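Storage behind ribbed glass: what people put where, and why it stays there
Vlasta Urban and Tarmo Jaunzems
November
14 min read

4. The cabinet study

4.1 Why we picked one piece of furniture and stuck with it

By the time we got to the second half of the project I was thoroughly fed up with wardrobes. Our first round had looked at all sorts of storage (hall cupboards, bedside drawers, a very sad shoe rack) and the results were so mixed up with the shape of the furniture that Tarmo and I could hardly say anything about habit at all. If one household keeps its batteries in a deep drawer and another keeps them in a biscuit tin on top of the fridge, have you learned something about the people or about the drawer? We argued over that for most of a winter.

So for this section everything is about white cabinets with a mix of closed and open storage. They had to have at least one door, at least one drawer, some open cubbies and a flat surface you could put things down on. That last bit matters more than I expected, and I'll come back to it in 4.3.

We collected 2574 entries from the tidying diaries, one entry for each time somebody put an object into a cabinet or took one out. After throwing away the ones with no compartment written down, we had 2192 left to work with. Most of the lost entries came from one household who had written "usual place" on every line, and fair enough really, it's how people think about their own cupboards! But we couldn't code it.

The diaries were kept in the Flistora booklet, which has a little outline of a cabinet on each page so that you can put a cross where the thing went. We had tried a phone form called Cakier in the first round and people hated it. They'd fill in six entries at bedtime from memory and you could tell, because everything went on the top shelf.

4.2 Doors, and half-seeing

I had gone in thinking that doors would simply slow people down. You have to open a door, so you use it less, end of story. That's more or less what the earlier literature on kitchens would lead you to expect and it's what I put in the funding application.

Solid doors did behave like that. Things went in and stayed in. Ribbed or frosted glass was another matter altogether, and it's the finding I'm fondest of. People treated a ribbed door as if it were a sort of curtain: good enough to hide a muddle, but they still knew what was behind it from the blur of colour. One of our diary keepers wrote that she could find the tea towels "by their pinkness". Another kept anything bright away from the glass on purpose, as it bothered her to see a smudge of orange when she was trying to read. 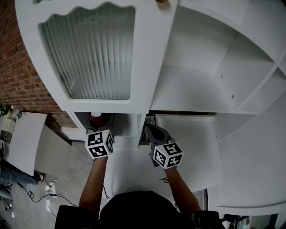

Open cubbies went the opposite way from what Tarmo had predicted (he has asked me to say that he predicted it quite loudly). He thought they would fill up with nice things, the vases and the good jug and so on. In the diaries they filled up with whatever had last been used, and especially with small containers. Jars, tubs, little pots of cream, glue. Anything with a lid seemed to feel finished enough to leave out on view, whereas loose things such as hairgrips and rubber bands were nearly always put in a drawer. I'd love to say more about lids but we didn't record them properly until the last third of the booklets, so please take this as a hunch with some crosses on paper behind it.

There was also a height effect. Lower cubbies were used more for putting things back, and upper ones for things that were being kept out of somebody's way — a toddler's, in two of the homes, and a cat's in another. Once an object had moved up it hardly ever came down again. We found a tube of travel sickness tablets that had been on an upper shelf since before the family sold their car.

4.3 The flat bit

Nearly every cabinet in the study had a surface partway up, with shelves over it and drawers under it. Our booklet called this the counter. The diary keepers called it the side, the ledge, the landing strip, the dump and, in one case, Gerald.

We had coded the counter as a storage place like any other, and I now think that was a mistake. Objects rarely lived there. They stopped there on the way to somewhere else, and a fair number of them got stuck. Somebody would open a drawer, notice it was full, and leave the thing on the surface just over it. When I went through the crosses again by hand I found over 300 entries where an object had two crosses close together, one on the counter and then, sooner or later, one in the compartment nearest to it. Hardly anybody carried a stuck object across to the other side of the cabinet. They waited until there was room in the place they'd first thought of.

It does mean that where a drawer sits in relation to the counter has a bigger say in what ends up inside it than its size has. Shallow drawers straight under a clear patch of counter were crammed. Deep ones off to the side were half used, and one was found to contain a single Fakir instruction leaflet and a candle.

4.4 Things we'd do differently

The outline printed in the booklet was too simple. It showed straight sides and plain doors, and several people had cabinets with curves or odd little corner shelves, so they drew their own bits on in biro. I've grown rather attached to these drawings but they made coding a nightmare, and Tarmo and I disagreed on where a good many of the crosses really belonged. We settled those by sitting at the same table with both copies and going page by page until we agreed or got hungry.

I would also ask about tidying for visitors as a separate thing. We lumped it in with everyday tidying, and looking back, the two have very little in common. Before visitors, the counter was cleared in one go and everything on it went behind whichever door was closest, ribbed or solid. The diaries for the following days are mostly people hunting for their keys.

The Zistix sorting sheets, which we used for the 1000 entries coded twice, are described in the next section along with the agreement scores.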